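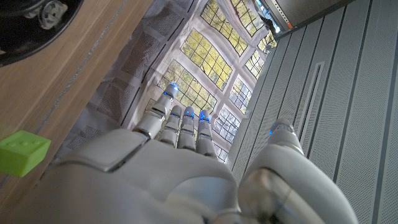
Barmont Radio and Electronics Club — Tracker Group

Home | News | Projects | Meetings | Members | Contact

New firmware for the Prosen weather logger

Many of you asked at the last meeting when the new firmware for our Prosen logger will be ready. It is ready now, and you can copy it from the members' folder. Please read this item before you load it, as two settings have moved and the old configuration files will not open.

The logger is the small board that we use on the hill station to record temperature, air pressure and battery voltage. Until now it wrote one line to the memory card every minute and kept the file open all the time. When the battery became low in the night, the last file was often damaged, and we lost several hours of data. Laiba Rizvi has rewritten this part. The logger now collects 31 readings in memory, opens the file, writes them together and closes the file again. If the power fails, you can lose the readings that were still in memory, but the older ones stay safe on the card.

The second change is in the serial port. The old firmware started at 4800 baud and the new one starts at 9600. If you see only strange characters in your terminal program, please check this first. I lost one evening with it myself, and I had even written the note about it.

Amancay Herrera tested the new version at her house with two boards. One ran from a wall adapter and the other from the small Tundden battery pack. She cut the power 51 times at different moments. Every file on both cards could be opened after that. On the battery board the clock was slow by a few seconds, and we do not know yet if this comes from the crystal or from the code. 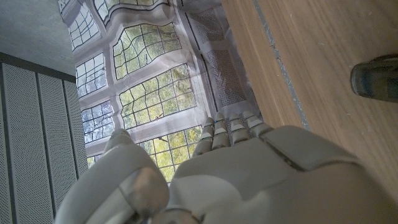
How to load it

First, save your old settings on paper. You need the station number, the altitude and the correction value for the pressure sensor. Remove the memory card. Connect the programming cable with the black wire on the side of the board where the letter G is printed, and then start the loader. The transfer is short, but please wait until the green light stops blinking before you pull out the cable.

After the restart, type your settings again by hand and put the card back. The card must be formatted as FAT32. The logger makes a new folder with the station number and does not touch your old files, so you can leave them there.

The hill station itself will get the new firmware in March, when the road is open. Shirin Tabrizi has the key to the box and will bring the spare board. If you want to come with us, write to her, and bring good shoes.

3 comments | 14 shares

Sadia Butt
Loaded without problems. Is it possible to change the number of readings before it writes? For my greenhouse I would prefer a smaller one.

Laiba Rizvi
Yes Sadia, it is the line BUFCOUNT in the settings menu. Please do not go above 140, the memory is not enough.

Hina Mohmand
My board does not find the card after the update. It is an old card, maybe I try first with another one.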